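Lasberg Residents' Forum
Board: Allotments and Open Spaces
Topic: Revised key arrangements for the Cultach gate

Cultach_Secretary
Members are advised that from December the padlock on the Cultach gate will be replaced by a keyed lock. Each plot holder will be issued with one key on payment of a deposit of 20 pounds, refundable on surrender of the plot. Keys must not be copied. Observations are invited on this board before the rules are reprinted.

plot_row_b
I acknowledge the notice and wish to record an objection. The present combination costs members nothing and allows a household to share the watering. Under the new rule a couple working one plot would hold a single key between them. I ask that 2 keys be issued per plot on request.

Moya_Lane_Tenant
I support the change. The combination has been passed to persons who are not tenants, and the gate was found open on 4 occasions last season. The site at Berby moved to keys and its members have, to my knowledge, raised no complaint.

plot_row_b
With respect to the previous contributor, Berby has a car park gate which is open all day. The comparison is not a fair one.

hedge_and_ditch
My concern is with lost keys. I would ask that the rules recommend a brightly coloured lanyard or cord, as a bare key dropped among bean rows is seldom recovered.

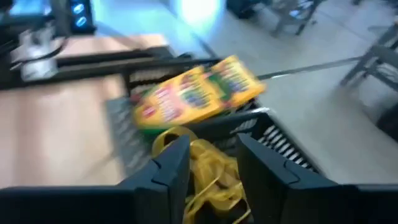
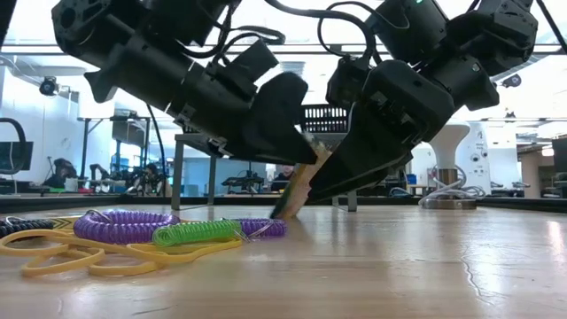
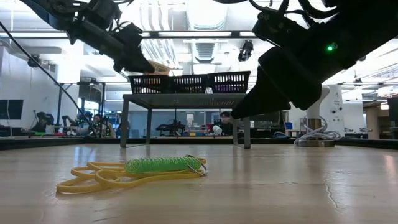

Moya_Lane_Tenant
What is the charge for replacing a lost key?

Cultach_Secretary
The charge is 50 pounds, payable before the new key is issued. It is set higher than the deposit in order to discourage careless handling, and it is kept whether or not the original is later found.

plot_row_b
I consider that excessive. A member who finds the key the next morning and returns it has caused no loss to the association. I propose that the charge be refunded in full where the key is handed in within the same month.

hedge_and_ditch
I would accept a partial refund. A full refund leaves the association to bear the cost of cutting.

Cultach_Secretary
Both proposals have been noted. On the earlier point, a second key may be issued to a plot registered in joint names, subject to a second deposit. Plots in a single name will remain limited to one key. Members wishing to add a joint name should use the form kept in the notice case by the Lasberg entrance.

plot_row_b
I am obliged for the clarification on joint names and have taken a form. My objection to the replacement charge stands.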